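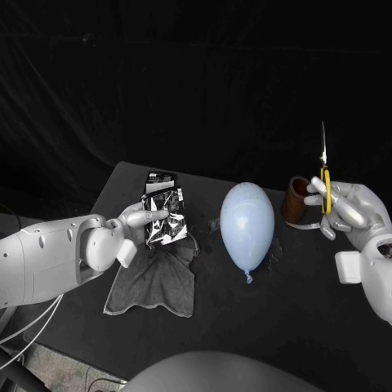

The Movon Bench is a two-arm recording station for teams that collect demonstrations for manipulation policies. It ships with arms, five-finger hands, head camera, table and backdrop, plus the Flurkar recorder software. Each session uses a set of props that the operator lays out before pressing start. Mixed sets work best: a towel, a balloon, foil-like packets and a pair of scissors on the same table give the policy soft, light, shiny and rigid things to deal with in one episode. The black curtain and dark top keep the background the same from one site to the next.

What is recorded
Head camera video, joint positions for both arms and hands, and operator commands, on one clock. Episodes are saved as separate files with a task label and a pass or fail mark. Failed episodes are kept unless you delete them.

Storage
The standard drive holds some 1000 episodes at default quality. A larger drive can be ordered with the station or added later.

Table
Width 1579 mm, depth 700 mm. The curtain rail mounts to the back edge and needs no wall fixing.

Starter data
Every station comes with 2780 labeled episodes recorded at our Ríos site. Suqin Tan's notes on labeling are in the same folder. The set was last updated in May.

Not included
Props, operator headset, workstation.

Orders and lead times: Rosario Russo, Conen sales desk
Setup and calibration: Phong Tiêu

Page updated July 30, 2021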